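3.2 Runway sequences and the attention of the seated guest

The second part of the study turns from the clothes to the order in which they are shown. Runway order is usually settled late, often on the night before a show, and the people who settle it tend to describe the work as instinct. We wanted to know if guests remember a show in the way its makers expect them to. The common belief among stylists is that the opening look and the closing look carry the evening, and that everything between them serves to set a mood.

We used recordings of four shows by two labels, Varkura and Mirndale. Both present small collections of almost 30 looks, both use a single straight runway, and both had given us the final running order. Varkura closes with its most elaborate garment. Mirndale closes with a plain one, usually a coat, and puts its evening pieces near the middle. This difference made the two labels useful to compare, although they also differ in music, lighting and casting, and we return to that problem in Section 5.

Viewers were recruited in Bundevby through a notice at the textile school and a second notice at the public library. There were 80 in all. None had worked in fashion, and none had seen the shows before. Each viewer watched one show from start to finish, without pausing, and was then given a blank sheet and asked to write down any looks that came to mind, in any order and in any words. We did not ask for drawings, but several viewers made them anyway, and we accepted these where the garment could be identified.

Answers were matched to looks by two readers working separately. Where they disagreed, a third reader decided. The most frequent source of trouble was color. Viewers often gave a correct shape with the wrong color, above all for garments shown under Varkura's blue wash. We counted such answers as correct if the shape pointed to one look only. Oberholzer's earlier work on window displays used a stricter rule, and our recall rates should not be set beside his without taking this into account.

The opening look was recalled well for both labels. The closing look was recalled well for Varkura and poorly for Mirndale. Several Mirndale viewers wrote that they had not known the show was ending, and took the final coat to be one more in a run of coats. The evening pieces in the middle of the Mirndale shows were named more often than anything else in them, including the opening. Position alone, then, does not explain what is kept. A plain look placed last seems to need some other signal, such as a pause or a change in the music, before it is taken as an ending.

We also looked at accidents. One Varkura show included a model who lost a shoe at the turn and walked back holding it. Almost every viewer of that show mentioned her. Few could say what she was wearing beyond the shoe, and some gave her the dress of the model behind her. The two looks that came after were recalled less often than their neighbors, and we think attention stayed on the accident for some time after she had left the runway. Celebrity casting may work in a similar way. A well-known face brings interest to the show while taking it from the garment, a point that Vinzenz Oberholzer has made about perfume advertising. Our four shows had no well-known models, so we can't test this directly.
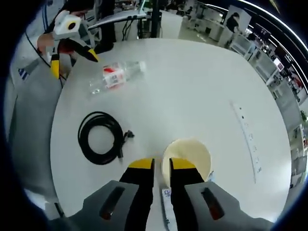
Figure 4. A paper cup on a round white table, with part of a hand-held gripper in the foreground.

Viewers were also asked to rate the show as a whole on a scale from 0 to 100. Ratings for the two labels were close, and they had little to do with how many looks a viewer could name. Some of the highest ratings came from people who had written down only the opening look and a remark about the music. A press officer at Vergara, to whom we showed an early draft in June, took this as a sign that recall is the wrong thing to measure. We would put it less strongly. A buyer has to remember garments, while a guest may only need to have enjoyed the evening, and the same running order is asked to serve both.

The next section takes up the buyers – a smaller group, and one that had the printed look list in hand while watching.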